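Nutthorpe Children's Centre
Autumn term newsletter

Item 4: Bags, belongings and the Trureso room

Parents and carers are reminded that the new arrangements for children's bags apply from the start of this term. They cover every child who attends the Nutthorpe sessions, including those who come for mornings only. A copy of the full policy is available at the front desk and may be taken home.

Each child should bring one small backpack, of a size that the child can carry without help. Larger bags, carrier bags and bags on wheels cannot be stored, as the pegs in the Trureso room are fitted at a low height and set close together. The child's name should be written inside the bag and not on the outside.

One soft toy may be brought from home. Staff ask that it travels inside the backpack and stays there until the rest period, when children are free to take it out. The toy should be small enough to be packed without forcing the zip.

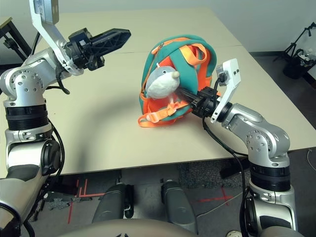 A child's backpack in teal and orange, with a soft toy at the front near the zip.

Bags should be packed with the following: a change of clothes, a named drink bottle, a sun hat or woollen hat according to the season, and any comforter needed for rest. Food should be handed to staff on arrival and should not be left in the bag. Medicines must never be placed in a child's bag. They are to be given to a member of staff together with the signed form.

A good deal of lost property last year was made up of soft toys and single gloves. The centre held unclaimed items until the end of February, after which they were passed to the Cardoso charity shop. The same practice will be followed this year, and families are encouraged to look through the lost property box when collecting their children.

Straps have also been raised with us by several families. Shoulder straps should be shortened so that the bag sits high on the back — long loose ends are easily trodden on in the cloakroom. Parents may wish to practise at home by standing the bag on a table and letting the child find the carry loop, the zip and the two straps before trying it on.
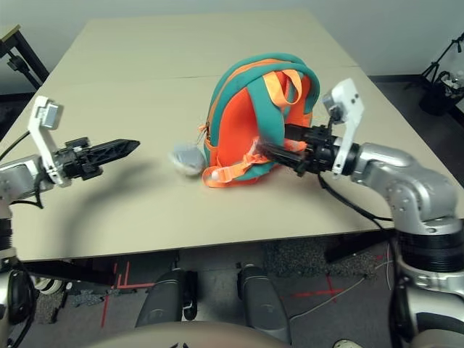
Small backpack in orange with teal trim, showing the carry loop and padded shoulder straps.

Families who would find it difficult to provide a suitable bag are invited to speak to the office in confidence. The Lilto fund has made 16 backpacks available for loan, and these may be kept until the child leaves the centre. Requests received by Sep 14, 2019 will be dealt with first. Later requests will be met where bags remain.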